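3.2 The tea box as a shared container

Of the household objects we followed, the compartmented tea box caused the most disagreement per square inch. Every kitchen in the Plostville sample that owned one had a theory of how it should be filled, and in 15 of the 23 households at least two theories were in force at once. We had expected the spice rack to be the troublemaker. The spice rack turned out to be governed by habit and gravity.

Participants described their boxes as "sorted" even when the lid would no longer close. We take the word seriously. In the Farklow interviews, "sorted" meant that a person reaching in half awake at 6 a.m. could get the right thing by color alone, and by that standard most boxes passed — including several that any librarian would have condemned.

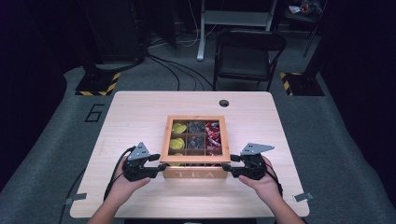
Photo: Munro Household Objects Study

Figure 5. Tea box with a three-by-three interior. Yellow-green packets occupy the left column, dark wrapped items the center, red wrapped items the right.

The box in Figure 5 follows what we call column loading: one color family per column, repeated from back to front. The arrangement survives a good deal of crumpling. It copes less well with volume, and the dark gap under the near side of the lid, with bits of the contents showing, is typical of the overfilled boxes in our coding scheme. The near compartment of the center column, meanwhile, looks mostly empty. Spare room in one compartment does little for its neighbors when the rule forbids crossing a divider.

We also note that the letters "TEA" on the front panel had no measurable effect on what owners put inside. Across the sample, boxes so labeled held sweetener, cough drops and, in one Trostodus apartment, 20 picture hooks. Asked about the hooks, the participant said they were small and came in packets. We coded this as column loading.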